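Demonstration desk: the spoon goes in the tray, again

The Semstead project has reached the stage where most of the work looks like very slow housekeeping. We are building up the kitchenware set, the one that Bradero will be trained on before it gets anywhere near a real sink, and the target for this round is 2000 usable demonstrations by the end of April. We have 800. I am told this is a healthy position. I was also told that about the coat rack.

For anyone who joined after the last newsletter, the demonstrations are done with hand-held grippers, one to a hand or one to a person, and you do the task yourself at the speed you would like the robot to do it. You pick up the spoon. You put it where spoons go. You let go, wait a beat, and do it again with the spoon turned a bit. People who have eaten with cutlery all their lives find out in the first ten minutes that they have no idea how they pick up a spoon (I come at it from the left, apparently, every single time, and the early policy learned to come at it from the left too, with great conviction, even when the spoon was on the right).

So the instructions have been rewritten. Vary your approach. Don't nudge an object straight with your free hand and then pretend you found it that way. If you drop something, keep going and pick it up, because recoveries are worth having and we are short of them. If you drop it on the floor, stop the take. Long pauses while you think about lunch get trimmed, but somebody has to trim them, and that somebody has started keeping a list.

Chopsticks remain the low point. They are thin, they roll, and two of them count as one object right up until they don't. Bowls and bottles are kinder, though clear bowls gave the depth estimates a bad fortnight and may yet do so again.

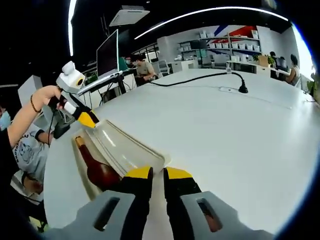

Kitchenware round, long table.

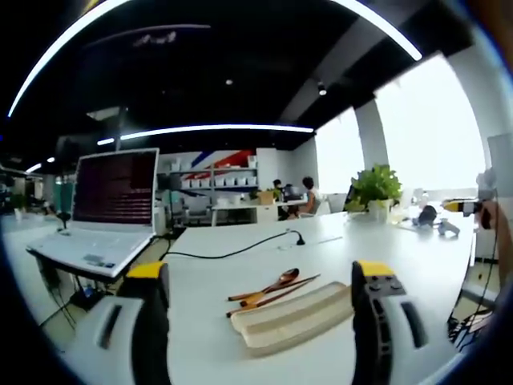

Floarea Avram wrote in after the last item to argue that we are counting the wrong thing. Her view is that 2000 tidy demonstrations from the same few pairs of hands will teach the robot to be those few people, and that she would swap half of them for a smaller pile from colleagues who have never held the grippers and are slightly annoyed to be asked. She adds that the sessions she learned most from at Westerberg were the ones where the demonstrator changed their mind halfway to the tray, and she would like us to stop throwing those out as "indecisive."

She has a point, and we have stopped. Takes with a change of mind now get their own tag and stay in the set until the next training run, when we will see what Bradero makes of human doubt.

Two bits of business. The grippers need to go back on charge after each block, both of them, including the one you weren't using. And sign-up for new hands is open to everyone on the floor: a block is 5 takes of each task, no experience wanted, mild annoyance now officially welcome. Left-handers, please come early. We have almost none of you, and the spoon has noticed.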